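Search this site Enter keywords Go

The long table by the window

After a good deal of back and forth (and I do mean a good deal, I have the emails to prove it), the big table at Lakovura has its new place by the window, and I could not be happier with it. We had been working in the dim end of the room for so long that I think we had all stopped noticing how much we squinted. Now you sit down in the morning with your coffee and there is daylight over the whole surface, with the bookshelf close by.

The white top is there to stay, too. It goes on in sheets with clear tape, and I would ask everyone to press the strips down flat with a thumb, all the way to the ends, so that sleeves don't catch on them.
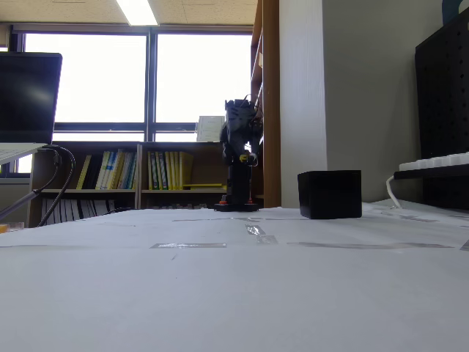 Catarina Azevedo wrote back to say that the light is lovely until two in the afternoon, when she can't read a word on her screen, and could we please think about a blind before the end of September. She has a point, and I have asked Torkela for a price on a plain one, 63 inches wide, nothing fancy.

Until then, do bring your own mug, and please keep it off the paper, as coffee goes straight through. Spare rolls of tape are in the second drawer, six of them at last look.

Lakovura newsletter, 9/21/19 | Contact us | Copyright Lakovura | Back to top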